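Minutes - Automation and Staffing Meeting, Murex site

Present: Ulla Løken (chair), floor leads from both shifts, safety representative, training coordinator, two members of the robot operations group
Apologies: Payroll
Start: 9:30 on Saturday, in the upstairs break room

1. Minutes of the last meeting

Approved with one correction. The October figure for retraining hours should read 400, not 40.

2. Kaltix line

The Kaltix packing cell took over carton closing on the day shift at the start of the month. Day shift lead reported that the four people who used to close cartons are now on inspection and restocking. Two like the change. One has asked to go back to a manual station and will be offered a place on the Kramer line when it opens. The fourth is on leave and has not been asked yet.

The evening shift still closes cartons by hand. Evening lead asked for a date. Ulla said there is none, and that the shift will get 30 days' notice in writing before any change.

Safety representative noted that the stop button on the Kaltix cell is hard to reach from the restocking side. A second button has been ordered.

3. Operator work in the Livar room

The Livar room now has 11 trained operators, all of them from the packing floor. They run the arm through kitchen tasks at the toy kitchen: picking up dishes and play food, moving them between the sink and the counter, and setting things up again for the next run.
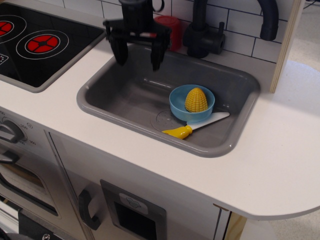

Livar room, sink task. Gripper open over the basin, with the corn in the blue bowl and the spatula beside it.

Operators say the work is easier on the back than packing but harder on the eyes and neck. Several reported stiff shoulders by the end of a session. Training coordinator proposed sessions of 40 minutes with a break between them. Agreed, to be tried until the next meeting.

There was a long discussion about resets. Operators feel that time spent putting objects back should count as working time in the session log, as it does on the floor when a line is cleared. The robot operations group had been logging it as idle. Agreed that resets count.

Pay grade was raised again. Operators are still paid at the packing grade - the new grade has been drafted but not signed. Ulla will take it up with Payroll.

4. Kramer line

Installation is delayed. No change to staffing until the guarding has been inspected. Floor leads asked that people be told this directly, as there is talk on both shifts that jobs will go when the line opens. Ulla will speak at both shift handovers.

5. Other business

The lockers outside the Livar room are too few for the current group. Floor leads to see whether the spare ones by the loading dock can be moved.

Actions

Ulla Løken - operator pay grade, handover talks
Training coordinator - new session schedule on the board
Robot operations group - change the session log so resets are counted
Safety representative - follow up on second stop button
Floor leads - lockers

Meeting closed at 10:45.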